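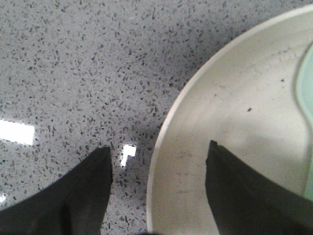 Wondari Makers Club, Trips and Visits

So we finally got to the spring open day at Harahap, and I'm still going on about it at home! There were 12 of us in the van and the drive took 40 minutes, plus one wrong turn that was my fault (sorry, everybody).

They run the tour through the test kitchen first, and that's where I got stuck. The job was table clearing, with a gripper working over a speckled gray counter and a big off-white plate that had a pale green something sitting on it. I stood by the monitor showing the view from the wrist, and it's a funny way to look at a plate. The two black fingers fill up the bottom of the screen, and the overhead lights leave bright white patches all over the counter. I asked if glare like that messes with the software. Our guide said it's one of their biggest headaches, and that a pale plate with a shallow rim is harder to pick up than most people expect.

After that came the Kernis room, where they store 105 different cups and dishes on open shelves (I want those shelves). Lunch was sandwiches, pretty good, $7 with a drink.

If you go, wear flat shoes and get there before 10, when the line for the kitchen is still short. We have a few spots left for the Fovus visit in June, and the sign-up sheet is on the clubroom door.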